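Kitchen notebook, Collska test bench
Sunday, late morning, coffee number 2

Picking up from where I stopped last time, which was mid-sentence, sorry. The flatbread headnote is still the problem. The flatbread itself is fine. I've made it so many times now that my hands do it while I'm thinking about something else, and the thing I'm usually thinking about is the paragraph that goes on top of it.

So, state of play. The book (we're still calling it Retine, nobody has come up with anything better and the publisher hasn't complained) has 110 recipes in it as of this week. Yupin Panyasiri cut two of the soups and I put one back. Every recipe is supposed to have a headnote. The house limit is 300 words and I've been treating that as a target, which I can see now was dumb. I went through the whole draft last night with a highlighter, yellow for anything a cook would need before starting, pink for everything else. The noodle chapter is very pink.

What I want to work out today is whether the useful stuff should sit in the headnote at all. There are things in mine that really matter. The flatbread dough is supposed to feel too wet. If you've never made it you'll panic and add flour, and then you've got crackers. Right now that warning is in the fourth sentence, after my aunt's stove and the business with the bus. Teodora Kolev made it from the draft without reading the top, added flour, got crackers. She was very nice about it and ate them with soup.

Tried three versions this morning.

Version A: story first, warning last, right above the ingredient list. Reads well out loud. The warning is close to where your eye lands when you start measuring. I like this one and I don't trust that I like it.

Version B: warning first, then the story. Feels like being handed a safety leaflet and then hugged. Also the story has to start from a standing position and it limps.

Version C: no warning up top at all, moved into step 2 where the water goes in. "The dough will look wrong. Leave it." Headnote is all story, 140 words. This is the one I didn't expect to like and I've been back to it twice already.

Baked one from each just to be sure I was really following the page and not my memory. That's harder than it sounds! I had to cover the earlier pages with a dish towel and read each line out loud before I did it, like a kid. Found two mistakes that way. The oven rack position isn't given anywhere, and the salt is in the ingredient list but no step ever tells you to add it. Panya Rattanakul tested this exact page in May and wrote "lovely, thanks" in the margin, so he must have just put the salt in without thinking. Anyone who cooks would. That's the trouble with testing on people who cook.

Bake notes, for the file:
A – good color, bit thick in the middle, my rolling.
B – best of them. Same dough weight. Probably the pan had finally gotten properly hot.
C – slightly under, pulled it early because the phone rang.

None of that has anything to do with the headnotes, obviously, but I'd want it written down if it were somebody else's page.
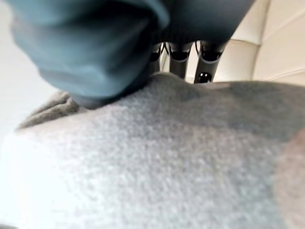 Bleddyn Morris read all of the versions over lunch and his view is that C is the only one he'd cook from and A is the only one he'd read in bed, and I should decide which kind of book I'm making before I touch another word. He also thinks the aunt's stove is carrying the whole chapter and the bus should go. "You've told me it was raining in two different sentences," he said, "and it's a recipe for bread."

Fair. It did rain a lot though.

I pushed back some. My feeling is that people who buy a cookbook with this many recipes in it have already got the internet for the bare method. They could find a flatbread in ten seconds. If they've paid for ours it's at least partly for the company. When I think of the books I've cooked from until the spine went, I can tell you the headnotes nearly word for word and I couldn't tell you a single quantity. Bleddyn says that's because the quantities were right there on the page and I didn't need to remember them. Hmm.

Yupin's line on this (from her notes on the draft, green pen) is that a headnote should do one job and you should be able to say which. Hers for the Duangkaew curry paste is all about how long you pound it and what your arm feels like when it's done, and there's not one word of biography in it, and somehow you come away feeling like you know her. I've read it over and over trying to see how she did that. I think it's that she says what she does when she's tired. She cheats with the blender for the first part and admits it. You don't need to be told where she grew up after that.

So maybe the split I've been making with the highlighter is wrong. Pink and yellow aren't two different kinds of sentence. My best sentence in the flatbread note is the one about my aunt slapping the dough down and walking away from it, and that one IS the instruction. She walked away, so should you. I'd marked it pink.

Went back through the first chapter with that in mind and moved a bunch:

Rice porridge – keep the hospital bit, it explains the texture. Lose the paragraph on what year it was.
Pickled mustard greens – the jar story is fun but it's the same story as the chili vinegar. Pick one. I'd keep it on the vinegar.
Egg custard – no story. I've tried four times and it comes out fake every time. Just say it's easy and it wobbles.
Flatbread – C for the method, short headnote with the aunt in, bus out. (Goodbye bus.)
Fried shallots – currently longer than the recipe. Currently longer than the next two recipes.
Cabbage salad – this is a Fodudby dish, from when I was doing the lunches there, and I never say so. Ask them if it's okay to name the place.

Consuelo Escobar called around four about the page design. She's laying out the sample chapter and wants to know if headnotes can run in a narrow column down the side, set apart from the method, so that people who want to skip can skip. I said yes before I'd thought about it. Now I've thought about it and I'm less sure. If they sit off to the side then everything a cook needs has to be in the steps, no exceptions, and I've got maybe half the book where that isn't true yet. On the other hand it would force me to do it. And it settles the A and C argument, pretty much, because the story would be next to the recipe and neither one comes first.

She also said the side column holds 90 words comfortably and after that the type gets small. Ninety! I looked at the noodle chapter again and had to go stand outside for a bit.

I wrote a ninety-word flatbread note right then, on the back of the envelope the gas bill came in, to see if it could be done. Copying it here before I lose the envelope:

My aunt's stove had one good burner and she gave it to the bread. She mixed the dough with her fingers spread, slapped it down on the board while it was still sticking to everything, and left the room. If you tried to tidy it up while she was gone she could tell. I added flour once, when I was nine, thinking I was helping. She made me eat mine first. It's a soft, blistered, floppy bread and it needs to be eaten fast, which has never been a problem in any house I've lived in.

Bit over. I could lose "in any house I've lived in" but then it thuds. Read it to Teodora over the phone and she asked if the thing about the flour was aimed at her. It was not! It is now, a little.

One more thing that came up. If the headnotes shrink to fit Consuelo's column, what happens to the long ones that are good? The noodle opener is way over and I'd fight for it. Could have a proper essay at the front of each chapter and let those breathe, then keep everything on the recipe pages tight. Bleddyn would read the essays in bed. Need to ask Yupin if she'd write any, she'll say no and then send something perfect.

To do
– salt into the flatbread method, rack position too
– check every ingredient list against its steps, all chapters, for the same mistake
– get a tester who doesn't cook. Consuelo's brother?
– noodle chapter, first pass, pencil only
– email Fodudby re cabbage
– return Panya's big pan
– more yeast, and the good butter if they have it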